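4. What the shops told us about giving

I went into this part of the study expecting the big checks to matter most. We had 22 small firms on our list, all of them in and near Ogilvie, and every one had given money to a local charity at least once.

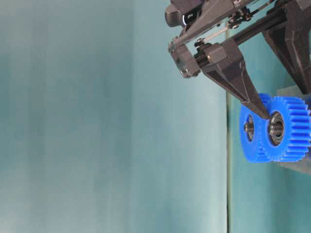 Figure 3. Dark gripper finger with its pointed tip at the hub of a blue plastic gear.

So I asked each owner the same plain question: why this charity and why that amount? Most of them laughed (one told me she'd picked the number in the car on the way over!). The usual gift was $300, and it had stayed at $300 for years, even when sales went up. Durkis, a hardware store, was the odd one out. It gave $444 to the Mukgate food pantry, which was whatever had come in at the register during its August sidewalk sale, and the owner didn't feel right rounding it.

I kept hearing that somebody had to walk in and ask. The Ulla Fund, which pays for music lessons, sent 30 letters and got very little back, then had parents stop by the same stores and did much better. I can't say the visits caused that, and our sample is far too small to lean on. The letters also went out right before school started, when owners were busy.

I'd also like to know what happens when a shop changes hands. Two of ours did while we were still doing interviews, and both new owners told me they hadn't known about the yearly gift until the charity called. One kept it going, and the other was still thinking it over when we last talked.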